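Golteo (picking kit)

From the Bidwood automation wiki, the free reference on small-shop robotics
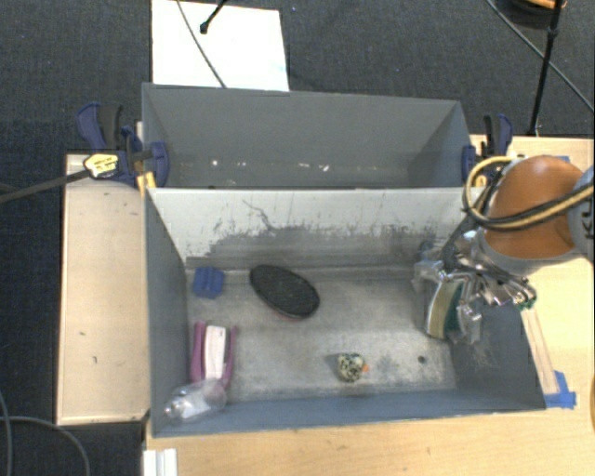
A bin-picking cell with mixed items in the front bin and the gripper lowered inside.

Golteo is a bin-picking kit sold by Enriquez, a reseller based in Barnville. It consists of a software license, a camera mount, a set of bin templates and 20 hours of remote setup help. The robot arm, gripper and bins are not included, a point the sales brochure leaves to its last page.

Overview

The kit is marketed to small warehouses and repair shops that handle mixed goods. Enriquez says it can pick "almost any household item" without being shown the item first. The company has not published a list of the items it tested, and the word "almost" is not defined in the license terms.

Setup

Bins have to stay where they were when the system was calibrated. Clamps are the usual way of holding them to a tabletop, and the kit does not supply any. Moving a bin means calibrating again, which the manual says takes 35 minutes.

Claims and criticism

Enriquez advertises 300 picks per hour. Arash Kordestani, who reviewed the kit for a trade newsletter, noted that the figure comes from a run with one kind of boxed item. It also leaves out failed attempts. With mixed goods, he wrote, buyers "should expect a different number and should ask for it in writing."

Clear plastic is a frequent complaint. Transparent packaging and shiny wrap reflect light in ways that can confuse depth cameras, and worn metal bins add reflections of their own. Waltraud Vogler, an early customer, asked for a refund after her trial and received a credit toward a newer camera mount instead. The company describes such materials as "supported with tuning." Tuning is billed separately once the included hours run out.

Support

Version 3 of the software came out in September. Its release notes mention better handling of small objects near bin walls but give no measurements. Lempi Leinonen, product lead at Enriquez, has said that test results will be shared with customers on request. As of the last edit to this article, no customer had posted any.

See also

Bin picking
Depth camera
Gripper (robotics)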